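Two baskets for the odds and ends – worth the money?

Rustlow
28/02/2022
Our kitchen drawer no longer shuts, so I've been looking at wicker baskets with leather loops. 18 quid each. Does anyone keep one for food and one for the rest, or does it all end up in a heap by teatime?

Dobos
It ends up in a heap, but a heap with handles. I gave up sorting years ago.

Skovex
Disagree. Two baskets, one rule: if you can eat or drink it, it goes on the right. Even my lot manage that, and they can't manage a bin lid.

Dobos
And where does cling film go? Philosophers have fallen out over less.

Skovex
Left. You can't eat it, although my brother has tried.

Jedura
With Skovex on this. Mine sit side by side on the table and I can lay hands on the tape without moving a sausage.

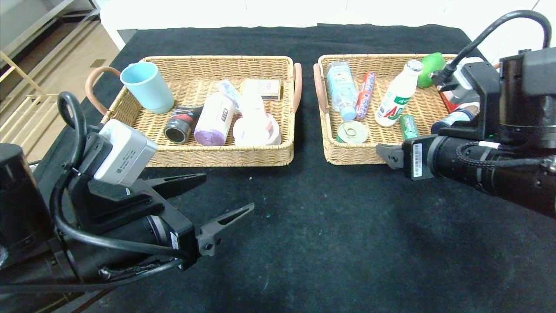 Tape and bin bags on the left, drinks and tins on the right.

Rustlow
Sold, I think. Is the cup allowed in with the tape, though?

Jedura
You can't drink a cup.

Dobos
I'd have put it with the water. Heap it is, then.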